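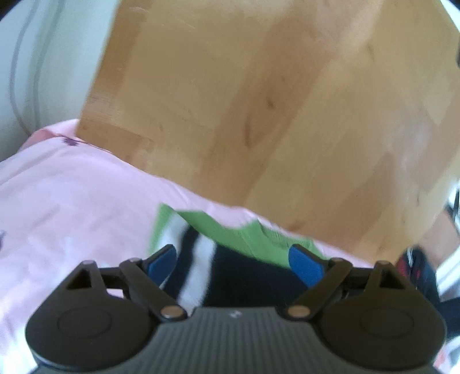

A reader of my last post wrote to me that she does not believe in hand-held grippers for collecting data, because a person is too clever with them and the robot will learn tricks it cannot repeat. I have thought about her message for two weeks. I think she is half right, and I want to explain which half.

In our small project, which we call Pasteo, we teach a policy to pick up cloth. Cloth is difficult. It has no fixed shape, and one layer hides the next one. In the picture you see the kind of place where we record: a striped fabric between the two blue tabs, a green one, a pink one, and a wooden board lying over part of it. In such a pile I myself don't always know where one piece ends.

We had 1,585 demonstrations from 18 homes, all recorded with the hand-held tool. The first policy we trained on them was bad. It closed the gripper too early, and very often it took two fabrics together. My colleagues in the Ulum lab told me to collect more. I didn't want to, so I watched the recordings instead, for many evenings.

Then I saw what the reader means. When a person picks up cloth with this tool, the wrist makes a very small turn just before closing. We do it to feel whether the cloth slides. The policy copies the turn, but it has no feeling in its fingers, so for the robot this movement carries no information. It only moves the tips away from the good place.

So I made one change. I marked the last moments before each closing and gave them less weight in the training. The approach stayed as it was, and also the lifting. I used the Ketier toolkit for the marking, and it took me eight evenings.

After this we ran 95 trials for the old policy and 95 for the new one, with the same fabrics. Double picks became much more rare. Early closing got better too, but less than I hoped. When something hard lies on the cloth, both policies still pull in the wrong direction - they want to go up, and they should first go sideways.

My friends at Zacharias think this last problem needs a force sensor. Maybe. I would first like to try with demonstrations where the person wears a thick glove, so that the hand feels less and the eyes must do more. I started with it in April and have only a few recordings so far. The glove makes my hand tired quickly, and the recordings are slower than before. I still don't know if slower is a problem for the training.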